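# Workshop tips: sharing a bench with the arms

Updated 2019-01-25

Rollow put two arm stations on the cable bench in November, and the work at that end of the shop has changed since then. We used to coil, sort and bag everything by hand. Now most of a shift goes to setting out trays, fixing what the arms drop and keeping the benches clear. These are the habits that have held up.

**Clear the bench first.** Anything left on the wood that isn't a cable or a tray will get bumped sooner or later. Pens, cups and gloves go on the side desk. Scissors too.

**Use trays of different colors and keep them on the same side all shift.** The arms can be set up either way, but people can't keep switching. When the trays moved around, we found the wrong cables in the wrong bag every week.

**Coil long cables in loose loops.** A tight coil springs open when a gripper lets go of it. Two or three easy turns are enough. Leave the connector end sticking out so the next person can find it.

**Set short pieces down flat, with room around them.** A short cable under a long one is the most common reason for a stop. 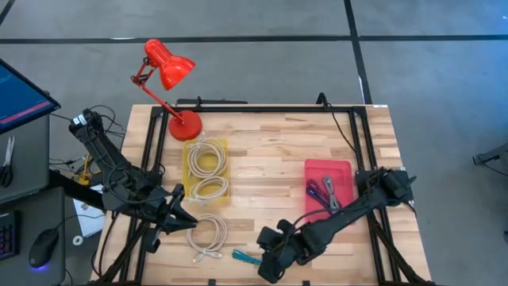 *Sorting station with a yellow tray on the left, a pink-red one on the right, and a coil still to be put away.*

**Keep a lamp on the bench.** The ceiling lights throw shadows under the arms, and it is hard to tell a dark blue cable from a black one. Ours has a jointed neck, so you can swing it out of the way before a run.

**Tie up your own wires.** Arm cables and computer cables hang down on the operator's side, right where your feet go. Isauro Bermúdez went over the ones at station 2 with hook-and-loop ties and it took him ten minutes. Check them when you sweep.

**Stop the run before you reach in.** Even for a dropped connector. Press stop, wait until both arms are still, then pick it up.

**Write down the stops.** We logged 646 trays in the first month and 269 of them needed a hand at some point. The log showed that most of the trouble came from how the trays were loaded, so we changed the loading — the arms were left as they were.

**Trade places.** Watching a screen for a whole shift is more tiring than coiling ever was. We switch every 2 hours now: one person at the keyboard, one setting out trays, one bagging. The Palacios orders still get coiled by hand, and people ask for that job more than they used to.

New people should spend their first week on hand coiling before they touch a station. It is easier to see a bad coil on the bench after you have made a few yourself.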